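4.2 The Clominine kit in its simulated room

Before we say anything about scores, we would like to spend a little time on what a buyer of the Clominine kit receives, as this shaped our study more than we had expected when we began in September. The kit comes from Dirnwood as a software bundle: an arm model, a set of household items, and 42 ready-made tabletop tasks. We ran every task on the arm exactly as supplied, and we were pleased to find that a newcomer to our lab could have the first one going in an afternoon. Figure 3 shows the workspace used for the sorting tasks, with the plates, the banana and the two baskets laid out on the perforated platform.

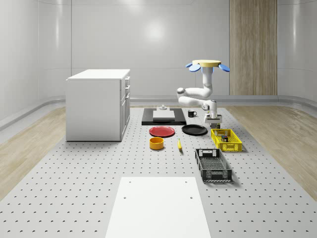

Figure 3. Simulated workspace for the sorting tasks, with the gripper close to the yellow basket.

Wynne, reading an early draft of this section, objected that a kit like this one should be judged by how quickly people can add tasks of their own, and that 42 supplied tasks would keep a busy group happy for one term at most. We think that is a fair point, and we took it to heart. We therefore wrote 9 new tasks using only the manual and the Zisstead task editor, which Dirnwood sells separately. Over 637 trials, split between supplied tasks and our own, the arm model loaded without a fault, and we grew rather fond of it. The editor was slower going. Its placement rules are spread over 80 pages, and we often had to read a passage twice before we could get a new object to rest where we wanted it.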